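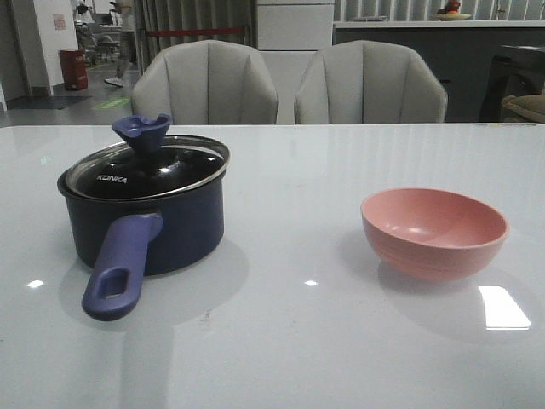 How much cookware does a person need to eat well in one small room?
One lidded pot and one good bowl will carry you through most weeknights, and the rest can come later as you find out what you like to cook.

One Pot, One Bowl: notes for the Kelemen evening
Speaker: Oksana Onyshchenko
Reading time: 4 min

Opening. Say hello, thank Driss Abdelaziz for setting up the chairs and the hot plate. Ask who moved into a new place this summer. Ask who has already bought a pan set and used one pan out of it (I'll put my own hand up).

Then tell the Drirkham story. My first rental there had one burner and a strip of counter so short that the cutting board hung over the sink. I had a pot with a lid and a bowl, and I ate so well that year! Lentils, noodle soup, rice with an egg dropped in at the end. Don't rush this part, people like it.

Now the pot. Point at the slide. Small and deep, straight sides, long handle, and a glass lid. I love a glass lid. You can peek at rice without lifting it, and rice really does want to be left alone. Mention the steel rim around the glass and the knob in the middle with plenty to grab. KONKA is the name on this lid, but I'm not here to talk brands. If your aunt has an old pot in the garage, go get it.

Things to say about small deep pots:
- Soup for one, or for two if there's bread.
- Great for boiling pasta if you snap the spaghetti. Apologize to anyone who minds.
- Less good for browning. Things crowd and steam. Brown in batches, or skip it and add a spoon of tomato paste.
- Handle goes to the side, never out over the edge of the stove. Act this out, with the elbow.
- The hole in the end of the handle is for a hook. A hook on the wall frees up a whole shelf.

Pause for the handle question. Someone always asks if they can put a pot like this in the oven. Answer: check what the maker says about your handle and knob before you try, and if you've lost the leaflet, keep it on the stove.

Next, the bowl. Pink! I picked the color because I wanted to be cheered up at breakfast. Talk about shape more than color, though. Sides that slope down to a narrower base are easy to hold in one hand while you stir with the other. Jobs for a bowl: rinsing rice, beating eggs, tossing salad, holding the peelings, and then (after a wash) dinner. Cold stuff and warm stuff only if it's a light everyday bowl. Tell them not to pour boiling soup in until they know what their bowl can take.

The rice demo. Read the amounts off the card, my memory is terrible in front of people.
Rinse the rice in the bowl until the water looks less cloudy.
Into the pot with 300 ml of water for the small cup of rice, pinch of salt.
Lid on, bring it up, turn it way down. 13 minutes, no stirring.
Heat off, lid stays on while I talk about washing up.

Washing up talk (this fills the waiting time nicely). Wash the bowl while the pot is cooking and your sink is nearly done before you sit down. Soak the pot as soon as it's empty. Dry under the rim of the lid, where water likes to hide. Wipe the table last. Driss has a cloth trick for shiny tabletops, one damp pass and one dry pass, let him show it if he's in the mood.

Open the lid here and let the front row smell it! Fluff with a fork. Pass cups around.

What to buy third. Ask the room before giving my answer. At the Trustumon talk we got more than 13 different suggestions and a cheerful argument over colanders. My vote is a sharp knife, and after that a wooden spoon. A colander can wait, tilt the lid and drain carefully over the sink with a towel around your hand.

If there's time: the Plavby soup. Onion, carrot, a handful of red lentils, water to cover, lid half on. Lemon at the end. It's the soup I'd make if you came to my door tonight.

If there's no time, skip to storage. The bowl won't need its own spot if your pot is wide enough to hold it, so try that at home before you clear a shelf. Keep the lid upside down on top to save height, with something soft under the knob.

Questions. Repeat each one into the microphone, the back rows couldn't hear last time. Handouts are on the chair by the door of room 301. The September session is on eggs, bring your own fork.

Contact: Oksana Onyshchenko, Kelemen Home Cooking Evenings | © 2018 | Back to top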